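Gistance handling pilot, Casomthorpe site
Progress report to the Nirnau program office

Our target was 2000 usable demonstrations of the plate transfer, driven by remote control. We have 1256. I would not read too much into that number. Operators decide for themselves what counts as usable, and two of them rarely agree.

The task is moving stamped I/O shield plates between a blue bin on the shelf and a small cardboard tray on the bench.

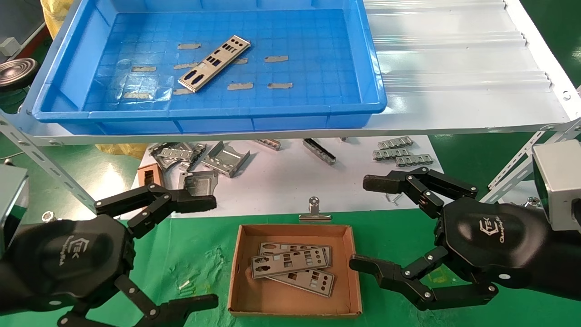
Plates that overlap are still the weak spot. Operators can separate them by remote control, but slowly – and the policy trained on those runs copies the hesitation along with the motion. Sveinbjörnsson quoted us 80 percent success after training. Our own trials gave 31.

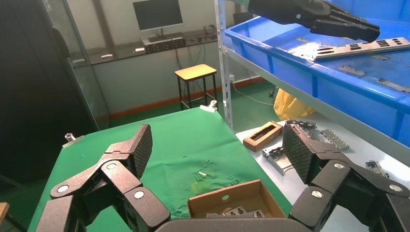 Page last changed: June 4, 2024

We did try the wrist views alone for a week and got worse results, so both views stay in. More hours of the same driving will probably not close the gap. We ask to hold the second payment to Sveinbjörnsson until September and retest with a fixed rule for discarding runs.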